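The Operating Room Gets a New Helper
A Gallthorpe Young Readers explainer

When you think about where people go to work, you might picture an office, or a farm, or a kitchen with big steaming pots. An operating room is a workplace too! People come in, they change into their work clothes, they wash their hands for a very long time (all the way up to the elbows), and then they get on with their jobs. There's a surgeon, there are nurses, and there's a person whose whole job is looking after the patient's sleep.

In lots of hospitals there is also a robot. It probably isn't the kind you're imagining, with a square head and blinking eyes. A surgical robot is mostly arms. They are long and thin, and at the very end of each one is a tool that can bend and turn a bit like your wrist does, only smaller.

Let's look at one of the trickiest jobs those little wrists get to do, and that's sewing. Doctors call it suturing, which you say like this: SOO-cher-ing. The thread is called a suture, and so is the stitch it makes, which is a little confusing, but doctors seem to manage.
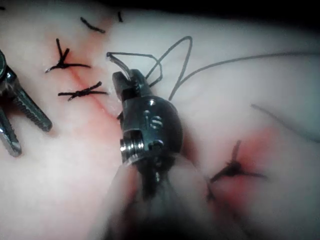
A needle driver holds a curved needle and its black thread, with a grasper open at the left.

Did you notice that the needle is curved? If you've ever sewn on a button, you used a straight needle and poked it up from one side and down from the other. A surgeon usually can't reach the back of what she is sewing, so a curved needle lets her go in on one side of the cut, swing around underneath, and come up on the other side. It's a scooping sort of motion. Try it with your hand: hold out a pretend needle and roll your wrist over, as if you were turning a key.

The tool that holds the needle has a very sensible name. It's called a needle driver. Its partner, the grasper, has jaws with tiny ridges on them, and those ridges help it hang on to slippery things, the same way the bottoms of your sneakers hang on to a wet sidewalk.

Who is doing the sewing?

This is the question we get most often from classes, and it's a very good one. With most surgical robots today, a person is doing the sewing. The surgeon sits at a kind of desk with a screen and a pair of handles, and when she moves her hands, the little tools move too. If her hand moves a lot, the tool can be set to move only a little, and that makes tiny, careful work easier. The robot isn't deciding anything.

But engineers are working on the next part, and that's where the word automation comes in. Automation means a machine does some of the steps of a job on its own. Your dishwasher is automated. You load it, you press the button, and off it goes while you do something else. Could a robot do one stitch that way, with a surgeon watching?

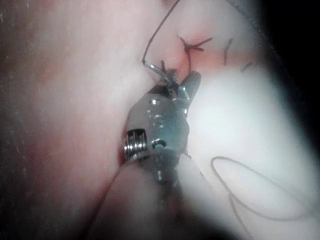 Words by the Molard Science Desk

To find out, a robot would need a great deal of practice, and it would need to learn from people who are already good at the job. Think about how you learned to tie your shoes. Somebody showed you, probably very slowly, and then showed you again, and you made some floppy bows before you made a good one. Sewing lessons for robots can work in a similar way. In a made-for-practice project, a learning program might study 200 stitches, or even 1,127 of them, and it still might get muddled by a loop of loose thread!

Thread is really hard for robots, by the way. A block stays the same shape when you pick it up. Thread flops and twists and crosses over itself, and it never lands quite the same way twice. You and I can glance at a tangle and more or less see which bit goes where, but a computer has to work that out from what its cameras see.

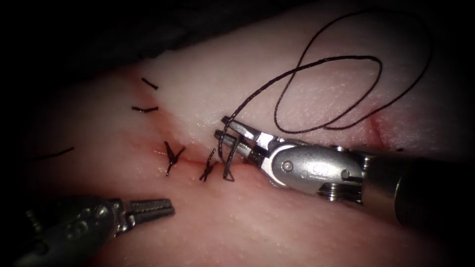 Four finished stitches cross the long cut, and the needle is at the place for a fifth.

What changes for the people?

Now we come to the part grown-ups talk about at work. When a new machine arrives, everybody's day changes a little bit.

The surgeon may spend less time standing bent over a table, and that's kind to her back and her neck. She also has to learn a whole new set of skills, even if she's been sewing by hand for years and years. She can't feel things through her fingertips in the usual way, so she has to pay close attention with her eyes.

The nurses have new jobs too. Someone has to cover the robot's arms with clean wrapping, and someone has to swap the tools when the surgeon asks for a different one. The team has to talk out loud a lot more, since the surgeon may be sitting across the room with her face in the viewer. "Needle is out," one will call, and another will answer, so that everyone knows.

And there are jobs that weren't there before, like the technician who checks the machine, and the engineer who studies how it moves.

Would a robot that could do stitches by itself mean we don't need surgeons? No. A surgeon has to decide where a cut should go, notice when something looks odd, change the plan, and talk kindly to a worried family afterward. Stitching is one piece of a big, complicated day.

Words to know

Suture: a stitch, or the thread used to make it.
Incision: a careful cut made by a surgeon.
Needle driver: the tool that holds the needle.
Grasper: a tool with jaws for holding on to things.
Automation: when a machine does steps of a job on its own.

Try it at home

Ask a grown-up for a shoelace and 2 pairs of kitchen tongs. Lay the lace on the table and try to tie a knot in it using only the tongs, one pair in each hand. Then let a friend have a turn while you give directions. How many words did you need?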